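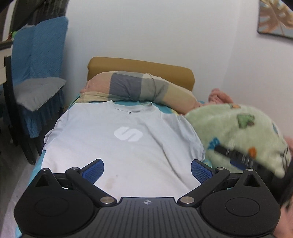
Skindon finished principal photography in February and is now in the edit. This report covers the second funding period and goes to the Nutier Film Fund ahead of the next payment. We are one week behind the schedule in our application and inside the approved budget. The rest of the report follows the order of the fund's template, except that design comes first, as the fund asked us to settle the title mark before anything is printed. We have settled it. The mark is a circle divided into quadrants, the same basic figure as the small target logo in the photo at the top of this page, drawn with a heavier line and with the film's name set underneath in capitals. It will be used on the opening title, the poster and the festival screener. An earlier version with the name running around the circle could not be read at phone size and was dropped.

The first-look poster is planned for release once the fund has approved the credit block. A draft is attached to the email that came with this report. Please check the wording and position of the Nutier logo in particular. The agreement calls for it to appear on the bottom line, and the current draft has it one line up.

Shooting

The main unit shot in Grelton and in the hills north of it. The script had 223 scenes when we applied. After the read-through and the location visits it came down to 209, mostly by joining short scenes that took place in the same rooms. No storyline was removed. The bus station material was moved to the riverside market, which the town let us use on two mornings without a fee.

We lost a day and a half to weather during the hill scenes. Part of this was made up by bringing interior work forward, and the remainder was added to the end of the shoot. The crew agreed to the extra day at the normal rate. One night scene, the drive back from the dam, was shot in a single setup and we are not fully happy with it. The director wants to see it in a full assembly before deciding if it needs a pickup. If it does, we would need one evening, one vehicle and a crew of six. The cost can come out of contingency.

There were no injuries to report. A rented generator failed on the fourth day in the hills and was replaced the same afternoon. The rental company took the missed hours off the bill.

Casting was complete by the first day and did not change. The three supporting roles that the fund asked us to fill locally went to actors from the Grelton area, and all three have speaking parts. We also used local people as extras in the market and wedding scenes. Release forms are signed and filed for everyone who can be recognized on screen. 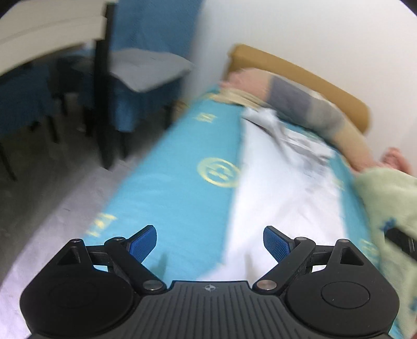 POST-PRODUCTION

The editor started on an assembly while we were still shooting, which has helped. The first full assembly is long, as expected, and the middle third is the part that needs the most work. The mother's storyline and the court case currently run side by side for too long before they meet. We are trying a version in which the first hearing comes before the wedding. This would mean losing the short scene at the tailor's shop, or moving it to a point where it may not make much sense.

Sound and final mix are booked with Manríquez. They have seen the assembly and have sent a list of questions, mainly on the hill scenes, where wind got into the microphones. Some of those lines will need to be re-recorded. Two of the actors concerned live close to the studio. The third is working on a series until the summer and will record on a Friday, her only day off. Manríquez has kept the session open and is not charging for the hold.

The composer has delivered sketches for four cues. The opening theme is close to done. The music for the courtroom is still being talked over — the director would like almost none, and the composer has written a version for strings that the producers like. Both will be tried against picture when the new cut is ready. There are to be two songs. One is recorded. The lyrics for the other are being rewritten after the change to the wedding scene.

Color grading has not started. We have quotes from two companies and will choose between them once picture is locked.

Budget

Spending to date is in line with the plan except in three places. Transport went over, mainly from the extra day and from the longer route to the hill location after the bridge closed. Catering came in under. Costume came in under by more than we expected, as most of the wedding clothes were rented as one lot.

We ask the fund to approve moving $2,000 from costume to sound, to cover the extra dialogue recording. This does not change the total. The contingency line has been used once, for the added shooting day.

The full ledger is attached as a separate file. Receipts for the catering supplier are missing for one week and have been requested again.

Publicity

Coverage so far has been small, and that was the plan for this stage. Two entertainment sites ran the casting news, and a local paper sent a reporter to the market shoot. We have held back all stills of the court scenes. The teaser is being cut from hill and market footage only and will run under a minute. We would like to put it out after the poster, with a gap of at least two weeks.

Next period

Lock picture. Complete dialogue recording and begin the mix at Manríquez. Finish the second song. Choose the grading company. Decide on the pickup for the dam scene and, if it goes ahead, send the fund the date in advance. Submit to the first two festivals on the list agreed with Nutier. The deadline for the earlier of them is tight, and we may have to send a version with temporary sound, which its rules allow.

We need two things back from the fund: a decision on the transfer to the sound budget, and comments on the poster credit block.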